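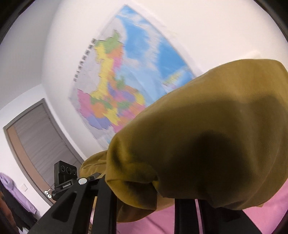
Katia Messina wrote to the review desk that the Laitinen loupe had shown her a maker's initial on a coffee spoon which two earlier magnifiers had left as a smudge, and she asked whether the instrument would serve equally well for porcelain. Her question prompted the present review.

The Laitinen is a folding pocket loupe with a stated magnification of 16x. It was tested over 30 pieces from the Rorndale study collection, among them silver flatware, pewter measures and glazed tableware.

On struck metal the results were very good. Worn punches could be read to the edge of the lens, and the outline of the shield, often the first part to be lost, remained distinct. Lot 2584, a sugar caster with a heavily polished foot, yielded three of its four marks.

Porcelain proved more difficult. Printed backstamps are frequently wider than the field of view, and the reader must move the lens several times to take in a single mark. Glare from the glaze was also a concern under overhead lighting. For this work the Gernetti stand magnifier, reviewed in May, remains the better choice despite its weaker lens.

The hinge is firm and the case closes securely. The printed guide is too brief to be of help to beginners, and the cord supplied is short.

The Laitinen is recommended for collectors of silver and pewter. Rating: 9 out of 10 for metalwares, 6 out of 10 for ceramics.

Reviewed by Kvido Dvořáček, Dec 19, 2021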